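Speaker notes: Two-arm stations in the tray kitchen at Odard
Urmila Mathur, process engineering
Slot: 19 minutes plus questions

Slide 1. Title
Introduce self. Mention Hazem Ragab did the time study and is in the room for the hard questions.

Slide 2. The site
Odard runs one central kitchen. 2,895 trays on a full day. Before April, all plating and table reset was manual, 48 people over two shifts. Same headcount now. Say this early, it is always the first question.

Slide 3. What was automated
Moving plates, glasses and condiments between storage, counter and bin. Cooking and portioning are still done by hand. The arms do not season anything. They pick up the jar and put it down somewhere else.

Slide 4. The practice station
Every new layout is tried on the practice counter before it goes to the line. Staff set out the items and decide where they go. Point out the spacing between the plates and the glasses. Reach over the basin is a known constraint on the left side.

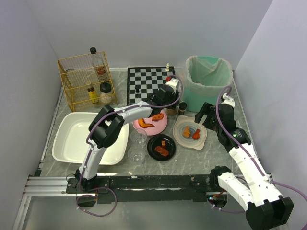

Practice counter, two arms, three plates set out between the basin and the bin.

Slide 5. Clutter
Items that do not belong to the task stay on the counter on purpose. A chessboard is harder to work around than a bare surface, and the dining rooms at Mirine have board games on the tables. Clear glasses are the worst case for detection. Dark jars come second. Do not go into the vision system here, refer to Jingyi Guo's session.

Slide 6. Job changes
Seven people moved from plating to station setup. The work is layout, checking grips, clearing faults and writing the fault up. Grade went up one step after the first quarter. It should have gone up on day one. Say so.

Less walking, less lifting. More standing in one place, more screen time. Hazem's figures cover the walking only. We have no good measure of the standing.

Slide 7. What staff reported
Samah El-Sayed ran the interviews. Main points:
- Pace is set by the station. People used to bank a few minutes before the lunch peak and can no longer do so.
- Faults come in clusters and one person cannot clear two stations.
- Conversation across the counter has dropped. Several people raised this without being asked.
- Wrists and shoulders are better.
Pause here. If someone asks about the second point, answer is a floating role, in place on the early shift only.

Slide 8. Cables and cleaning
Short slide. Cables follow the outside of each arm and need wiping down separately. Cleaning was left out of the original time estimate from Erraji. Added later, and it took back nearly half of the saving at shift end.

Slide 9. What we would change
Bring the setup crew in before the counter is specified. Agree the grade before the trial. Write the stop rule in one sentence and post it at the station: anyone can stop it, and no reason is required at the time.

Slide 10. Next site
Dallel, smaller kitchen, one station. Iman Abdel Rahman leads. Staff there have already visited and asked for a lower counter. Drawing is being revised.

Questions. Keep slide 6 available as backup.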